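Snack Box Program: Frequently Asked Questions
Onden Residence Services
Last updated April 30, 2021

The following answers cover the packing, delivery and storage of snack boxes for residents of Pedberg House and Rebane House. Residents of other buildings should consult their own building office, as the terms may differ.

What is the snack box program?
The program supplies packaged snacks to residents who have enrolled through the building office. Each box is packed at the Wumer Street storeroom and brought to the resident's floor. There is no charge for delivery within the two houses.

Who may enroll?
Any resident with a current room agreement may enroll. Guests staying fewer than 14 nights are not eligible. The program accepts up to 200 residents per term, and a waiting list is kept once that number is reached.

May I choose what goes in my box?
Yes, within limits. The enrollment form lists the categories on offer, including bars, crackers, puffed snacks and sweet items. Individual brands cannot be requested. If an item is out of stock, the storeroom will substitute another from the same category.

How are food allergies handled?
Allergies must be entered on the enrollment form and confirmed again each term. All items are sent in their original sealed packaging so that residents can read the ingredient list for themselves. The storeroom handles products containing nuts, milk, wheat and soy. Residents with severe allergies are advised to speak with the building office before enrolling.

Can I pack a box myself?
Residents may pack a box for their own room or for a neighbor, using items from the shared shelf on the ground floor. Please observe the following:
Use a clean corrugated carton in sound condition.
Shake out crumbs and loose bits before the box is used again.
Place items in a single row where possible, with pouches upright and heavier packs at the bottom.
Keep bags of puffed snacks at one end, with nothing resting on them.
Do not exceed 120 ounces in total.

Must the top flaps be left on?
No. Flaps may be removed if the box will stay in the room. Boxes that are to be carried between floors should keep their flaps and be taped shut.
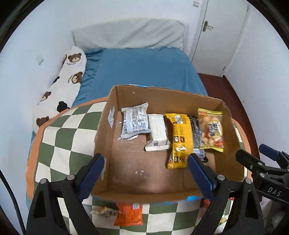

Open carton without top flaps, with packaged snacks along the far side.

May I keep the box in my bedroom?
Sealed snacks may be kept in bedrooms. Once a package has been opened, its contents should be moved to a lidded container or finished the same day. A box may be set on the bed while it is being sorted, but it should be stored on a shelf or desk — crumbs in quilts and blankets are a common cause of pest reports, and bedding is laundered only every 2 weeks.

What should I do with empty cartons?
Remove tape and labels where they come away easily, flatten the carton and leave it in the paper recycling bay. Cartons with grease stains belong in general waste.

How do I cancel?
Notify the building office in writing before the next packing date. Boxes already packed will still be delivered. Residents who canceled in February may enroll again at any time, subject to the waiting list.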